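Folding the Team Kit: What I Learned From Other People's Laundry

Student project report by Naomi Kinyua
Textiles and Everyday Life
Oct 25, 2026

So my project started with a complaint. I help out with a rec basketball club called Barasa, and every time we hand out uniforms it's the same mess. Somebody reaches into the bag, pulls out a ball of red cloth, and spends forever shaking it open to find out if it's a top or a pair of shorts. By the time everybody has a full set we've lost a chunk of the gym slot, and Erick Kombo (our coach, very patient man) is standing there with the whistle in his mouth.

I figured there had to be a better way to fold and pack a basketball uniform, so I made that my topic. My advisor, Mwanahawa Shemweta, told me to keep it small, and I'm glad she did, because I had big plans about hockey gear too.

What I wanted to know

Mostly two things. Which fold keeps a jersey readable, so you can tell what it is without opening it? And what on earth do you do with the shorts? Anybody can fold a T-shirt. Mesh shorts with a big elastic waist are another story – they slide, they puff up, and the waistband pulls everything back toward the middle as soon as you let go.

How I did it

I asked four people to fold a jersey and a pair of shorts any way they liked, then asked them to try my fold, and then we talked about it. Kiprono Mbwambo went first since he lives downstairs from me and couldn't get away. Subira Muli worked in a sporting goods store one summer and had opinions before I even got the clothes out.

I didn't use a real table for any of this. The padded gray surface was at a comfortable height and the woven fabric has a bit of grip to it, so slippery cloth doesn't wander off as much. I tried the kitchen counter once in July, when I was still working out the method, and the shorts kept ending up on the floor!

My fold for the jersey goes like this. Lay it face down and smooth it out from the middle. Bring one side in to the center, then the other, so you have a long strip. Fold the bottom up, then fold again, and flip the whole thing over. If you get the width right, the team name comes out on top. If you don't, you get half a number and a lot of armhole, which happened to me plenty of times.

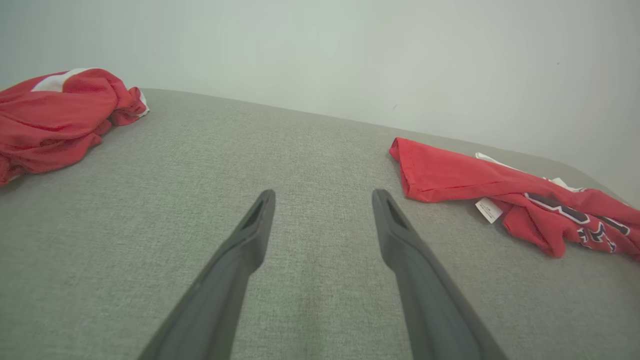
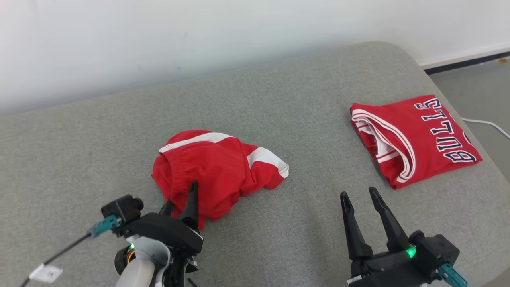
Red on red is a harder test than I expected, by the way. With our old kit the tops were yellow and the shorts were blue, so even a badly packed bag was easy to sort. Once both halves are the same color you're depending on the lettering and the trim. Subira said the store folded everything with the print up for exactly that reason, and I felt pretty smart for about a minute until she added that they used a plastic board to do it.

For the shorts I went through a bunch of ideas. Rolling looked great and came undone. Folding in thirds left a fat lump at the waist. The one I ended up liking is simple: put one leg on top of the other so the side stripes line up, tuck the pointy bit of the crotch in, and fold from the hem up to the waistband. The elastic ends up on the outside, where you can press it flat with your hand.

What people thought

Kiprono liked the jersey fold and hated the shorts fold. He says shorts should be stuffed inside the jersey to make one bundle, and I have to admit that's a good idea for handing out sets. It does wreck the nice flat shape, though. Erick only cared about the sizes. He wanted the tag where he could read it, and my fold hides it completely, so he had to open every single one. That was a real hole in my plan and I haven't fixed it yet. I tried leaving the collar sticking out, but it looks sloppy and gets bent in the bag.

What I'd change

I would start with the size problem next time and work backward from there. I'd also test with jerseys that have been washed a lot, since stiff printing helps the fold keep its shape and older shirts go soft and floppy. Mwanahawa suggested timing everybody as well. I skipped that because I thought it would make people rush, but a few numbers would have made my results section less chatty.

For now the club bag is packed with jerseys print side up on the left and shorts on the right. Erick has stuck a strip of masking tape on each pile with the size written on it, and I'm leaving those on until I come up with something better.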